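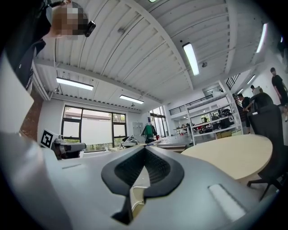 Main workshop: corrugated ceiling, black-framed window, gray metal cabinet on the back wall.

Priltis Workshop Room Notes

This folder holds the room record for the main workshop at Priltis. It covers the ceiling, the lighting, the back wall and the storage. Last revised Jul 19, 2021.

Contents
rooms.csv – one row per fixture or fitting, 42 rows
lights.csv – lamp type, switch and last change
keys.txt – who holds which key

Ceiling
White corrugated metal panels on broad white beams. Do not hang anything from the panels. Loads go on the beams only, and Damián Cisternas signs off on them first.

Lighting
Linear fluorescent fixtures, on two switches by the door. The lights above the mezzanine are on the second switch. Replacement tubes come from Sustico, order code in lights.csv. Row 11 still lists the old ballast and needs fixing.

Back wall
The large window has pale blinds on the upper panes. Leave them down in summer – the benches get glare after lunch. The tall glass door has dark frames and opens onto the green area outside. It sticks in wet weather. Lift the handle before you pull.

Cabinet
The metal cabinet stands between the window and the door. Shelf 5 is for blinds parts and spare door hardware. Solvents go in the outside store.

Known gaps
The mezzanine has not been measured. The column "finish" is blank for anything added after December.

Contact
Iraklis Sotiropoulos for changes to the files, Damián for the room itself.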